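Sesumon publishes its house rules for two-armed robot cells

FERNDEN, August. We've been sitting on this one for a while, and I'm so pleased we can finally share it! Starting this month, the handbook we use at Sesumon for running two-armed tabletop robots is free for anyone to download, copy and mark up (please do mark it up).

It's called the Susonel Code, after the workshop where the first draft got written on the back of a parts list. It has 70 rules on 11 pages, and I promise you can read it over lunch. Some of it covers big things, like who is allowed to clear a stop and how two arms share the space between them. A lot of it is small stuff: cable slack at the wrist, where the cups go before a dish-rack run, what gets written down when a run is abandoned halfway.

We tried the rules on our own tables first, over 3187 logged runs, and rewrote the shared-space chapter twice. The old version let either arm cross the center line if the other one was idle. Now an arm has to be parked and confirmed before its neighbor crosses, and yes, it's slower, and yes, I grumbled about it too.
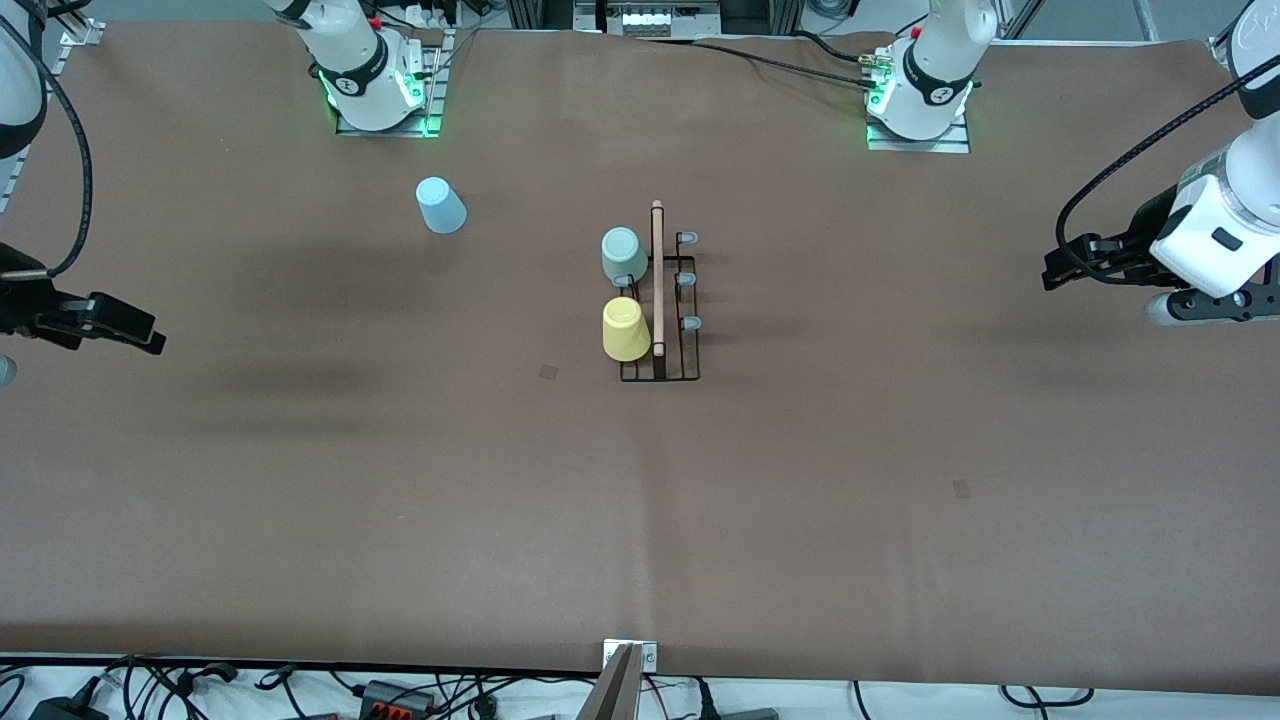
Willy Timmermans thinks we still haven't gone far enough. He told us the parking rule is fine on paper, but that a small shop will skip the confirmation step the first time it's behind schedule, and he'd like to see it locked into the controller before anyone calls it a standard.

Fair point, and it's on the list for the next edition. Pakzad is already testing a locked version with us, and we'll publish whatever comes out of that, good or bad.

We're also printing roughly 500 paper copies with a wipe-clean cover for people who want one hanging by the cell. They're free, one per site, and you can ask for yours through the Sesumon press desk, which is me, most mornings until 11.

Comments on the first edition are open through the fall.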